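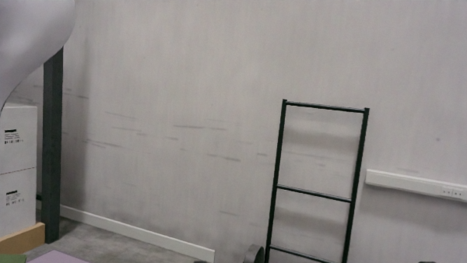
Subscription boxes for the pantry: is the saving real?

Every few months another company decides that what we need is dry goods in the mail. The latest to land in readers' inboxes is Wundska, which promises to "take the thinking out of staples" for $54 a month. I don't find buying rice especially taxing, but three of you wrote in asking, so I signed up.

The pitch is that you get flour, oats, lentils, pasta and a rotating extra, all at a price that beats the store. It beats a store, certainly. I priced the April box against the Simões market on my corner and the box came out 2 dollars ahead, before shipping. Shipping is free if you commit to a year. If you don't, the 2 dollars are gone and then some.

Then there's the "up to 20 percent off" on the front page. "Up to" is doing a lot of lifting there. The full discount applied to one item in my box, a jar of capers I hadn't asked for and would not have bought. The oats were full price. So were the lentils, and the bag was smaller than the one I usually get, so you do have to read the unit price and not the big friendly number.

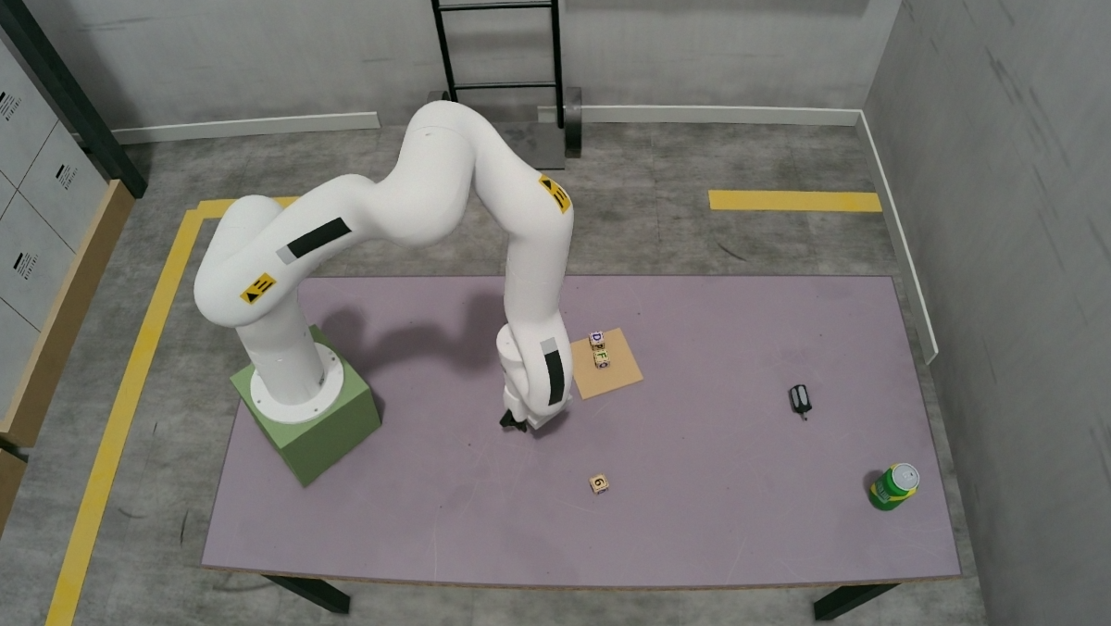 Canceling is the part I'd look at hardest before handing over a card. Wundska lets you pause online in a minute or so, which is fair enough, but a pause runs out and the next box bills itself. To quit for good I had to write to customer service, and the reply came with two offers to stay before it came with a confirmation. Trirgate, which I tried last year, was worse — it wanted a phone call, on weekdays, before five.

Margarida Pacheco, a reader with four kids and a chest freezer, thinks I'm being stingy. She has used Suvier for her bulk flour and says the time saved is worth a small markup. Maybe so, if the nearest decent store is a long drive. She also admits she has eleven pounds of semolina she can't explain.

My advice is dull. Write down what your household went through last month, price that list at the place where you already shop, and compare it with the box line by line, shipping included. If the box still wins, take the monthly plan first and put a reminder on your phone for the billing date. Send me your numbers, particularly if they make mine look bad. I'll print the best of them in the next issue, along with the promised piece on store-brand olive oil.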